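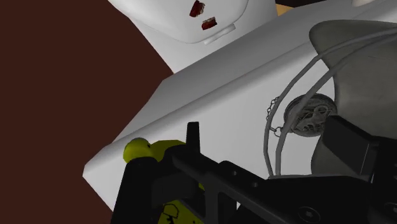 About the Stamov Robotics Workshop

We are a small teaching workshop inside the Rivadeneira School in Brindport, and we love robots. Students here learn to program robot arms, first in simulation and then on the real thing, and a few times a year we open the doors so that anyone who is curious can come in and watch, ask questions and have a go.

Who comes through the door

Our students are 13 and up. Most of them arrive having never written a line of code, and plenty of them come because an older brother or sister wouldn't stop talking about it. We also run an evening group for adults, which started with a handful of parents who got tired of waiting in the parking lot and has grown into one of the noisiest classes in the building.

Catalina Daza teaches the simulation classes. She came to us from a packaging plant, where she spent her days getting arms to pick up things they didn't want to pick up, and she still gets excited when a grasp works on the first try. Bronisława Wieczorek runs the hardware side. If something has a motor in it, she has probably taken it apart, and she will happily show you how to do the same (and how to get it back together, which takes a little longer).

Visiting days

Visiting days are the best days of our year. We take up to 40 guests at a time, and we split everyone into 2 groups so there is room to stand close and see what's going on. One group starts at the computers with Catalina and the other starts in the back room with Bronisława. Halfway through, you swap.

At the computers you'll work with Ivora, the practice setup our students use every week. It's a simulated arm with a gripper, and it lives in a world full of household clutter. You can look at the whole room from a distance, or you can switch to the close view, where the gripper fills the bottom of the screen and everything else crowds in behind it. In one of our favorite setups there's a fan with its wire cage and a little beaded chain, a bright yellow object tucked in behind the gripper, and a white shape with a rounded head like a simple cartoon figure. The shapes are blocky and the lighting is plain, and kids forget about that in under a minute!

People are often surprised by how hard the close view is. You lose your sense of where things are, the fingers of the gripper block what you're trying to reach, and a wire that looks far off may be right in your way. Then somebody in the group works out that you can back up, turn a little and come in from another side, and suddenly everyone at the table is shouting directions. We try to let that happen. Catalina will step in if you're stuck, but she is very good at sitting on her hands.

In the back room you get to see the real arms. Bronisława starts slow, with a single joint moving back and forth, and builds up from there until the arm is picking things up and setting them down. There is always time to hold a spare gripper, feel how the fingers slide and find out what the little screws do. Guests who want to can drive an arm themselves with one of us standing next to them. We've had grandparents who wouldn't give up the controls, and we've had a first grader ask why the robot doesn't have a thumb. That question kept our adult class busy for a whole evening.

Things drop. Programs stop in the middle, and an arm that behaved perfectly in the morning will sometimes sulk all afternoon. We leave all of that in, and our students (who help run every table) are used to explaining what they think went wrong and trying again while you watch. Some of our best conversations with visitors have started with a robot standing still.

Practical things

Visits are free for families and school groups. A visit lasts 2 hours including the swap and a short break for juice and coffee. Please wear closed shoes and tie back long hair for the back room. The main entrance has a ramp, the computer tables can be raised or lowered, and we can set up a quieter session if you let us know ahead of time.

School groups should write to us early - spring fills up fast, and April is usually gone before the winter break. You're welcome to tell us what your class has been working on so we can pick tasks that fit.

If you'd like to do more than visit, ask about the beginner class while you're here. Both Catalina and Bronisława stay after every session, and so do a lot of the students.

Page updated 11/4/24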